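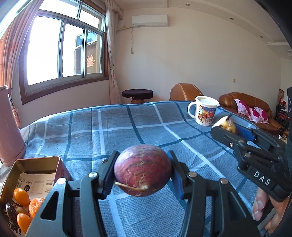

Adodwood Root Storage Crate, Slatted, Stackable

Item no. 651
Made by Tevgate
In stock, ships flat in one carton

The Adodwood is a slatted pine crate for keeping root vegetables over the winter. It suits beets, carrots, parsnips, rutabagas, turnips and potatoes. The slats are spaced to let air through on all sides and the bottom, and the corner posts lock into the crate below so a stack doesn't slide when you pull something off the top.

Each crate holds 30 pounds of beets packed in damp sand or sawdust, or a little more if you store them dry. Potatoes don't need packing material. Stack no more than 4 crates high when they are full.

What comes in the carton

Two end panels, two side panels, slatted base, corner posts, a bag of screws and a paper liner. You will need a Phillips screwdriver. Assembly is easier on a flat floor, and the screws should be left slightly loose until all the corners are in.

Wood and finish

Untreated pine, sanded on the outside faces only. The inside is left rough. There is no stain, wax or oil on any part of it. Pine will darken in a damp cellar and may show some gray after the first season. If you want to seal the outside, use raw linseed oil and let it cure for a few weeks before anything edible goes in.

Using it for beets

Twist or cut the tops off an inch above the root. Leave the tail on. Brush off loose dirt and don't wash them. Set aside any with cuts or soft spots and eat those first.

Lay the liner in the crate, put down two inches of damp sand, then a layer of beets that don't touch each other, then more sand. Keep going to the top. The sand should hold together when squeezed but not drip. Store just above freezing if you can. A garage works in many places until the hard cold sets in — after that, move the crates indoors or against a house wall.

Check the top layer once a month. Beets stored this way usually keep into April.

Large beets keep longer than small ones but can get woody at the core. They are fine for roasting whole or grating.

Options

Lollau lid: solid pine, lifts off, fits the top crate of a stack. Keeps light off potatoes.
Maeng caster base: steel frame with locking wheels. Takes a full stack. Not for gravel.
Replacement liners: pack of ten.
Spare corner posts: sold in pairs.

Care

Empty the crate in spring, knock out the old sand and scrub with hot water and a stiff brush. Dry it in the sun before putting it away. Replace any slat that has gone soft.

Shipping and returns

Orders leave the warehouse in two working days. Unassembled crates can be returned within a month. We don't take back crates that have held produce.

Notes

Crates made before October 2022 have shorter corner posts and will not lock into the current ones. They can still be used side by side, and the Lollau lid fits both.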